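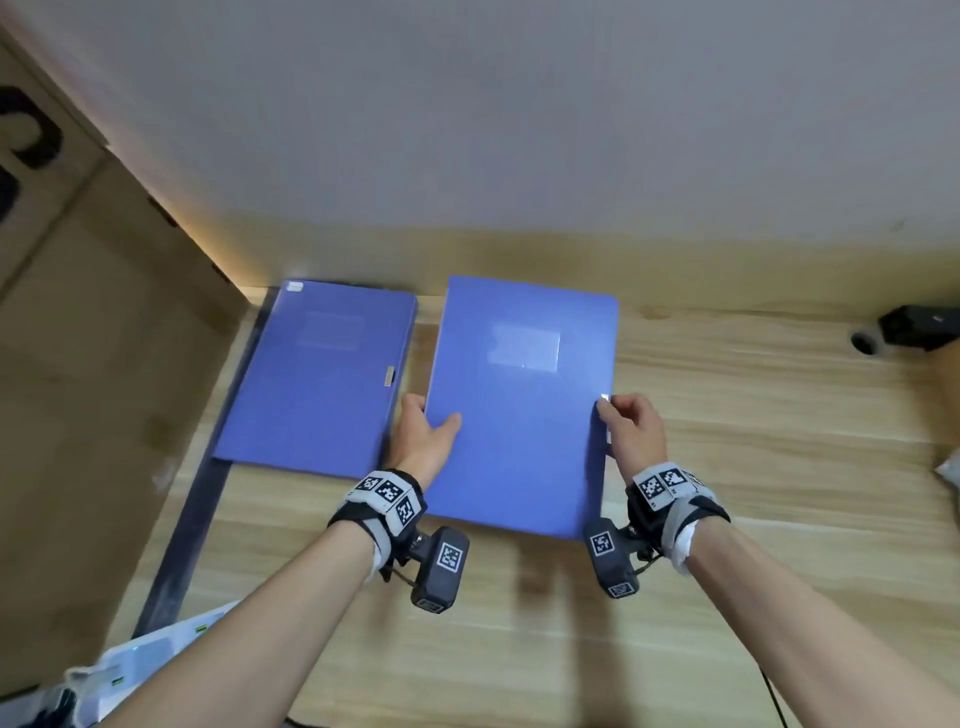 Juvuvbridge Desk Hand: paperwork handling for small offices

Folders get picked up, squared off, opened, filled, shut and put somewhere. People have been doing this without complaint for a very long time (all right, with complaint). The Desk Hand is our attempt at a machine that does part of it. We'd like you to read the whole page before you ring us.

What it does

The Desk Hand is a two-armed bench unit that moves flat office items from one spot to another. It handles document folders, clipboards, stiff envelopes and thin binders. Set it beside an intake tray and it will take the top folder, line it up with the edge of the bench and pass it to the next tray along. It does this at a pace our tester Ekaette Okonkwo described as "my uncle reading a menu".

It holds a plastic folder by both side edges, the way most people do, and it copes with a shiny cover or a label window. A clasp on the edge used to bother it. Since the October update it mostly doesn't.

What it doesn't do (yet)

Opening a clasped folder is still a coin toss. Loose paper is worse. Two folders lying side by side are fine, but two folders stacked and slightly stuck together will be treated as one thick folder, and moved with great confidence.

It won't read your labels and decide where things go. It won't fold laundry, load a dishwasher or stack shelves, and we get asked about all three every week. Chores around the house involve soft things, wet things and things the dog has had. We've stuck to desks.

Can a machine do this job better than a person?

No. Olumide Osagie in our workshop can clear a full tray while the Desk Hand is still considering its first folder. He would also rather be doing something else, and there lies the whole business case. If your filing happens overnight or in a back office where no one's in a hurry, slow is fine. If there's a queue at the counter, hire someone.

Specifications

Model: Desk Hand 7
Arms: two, bench mounted
Footprint: 1020 mm wide, clear bench needed on both sides
Suitable items: rigid or semi-rigid, flat, A4 or smaller
Colour: grey, or a slightly different grey
Power: standard wall outlet
Warranty: 9 months, parts and labour
Price: $3290, trays extra

What owners say

"We bought it for the archive room at Prekgate. It has moved a lot of folders. It has also moved my lunch, which was flat and in the tray, so fair enough." – Krishnamoorthy Rajan

"Quieter than the photocopier. Took us a full afternoon to set up and the instructions for the left arm are in the wrong order." – Yetunde Obi

Ordering and demos

Demo units are on the bench at our Prarketside showroom. Bring your own folders, the more dog-eared the better. Chinyere Eze looks after bookings and will tell you plainly if your paperwork is beyond it.

Price and specifications current at 1/26/23. Delivery is extra outside the metro area.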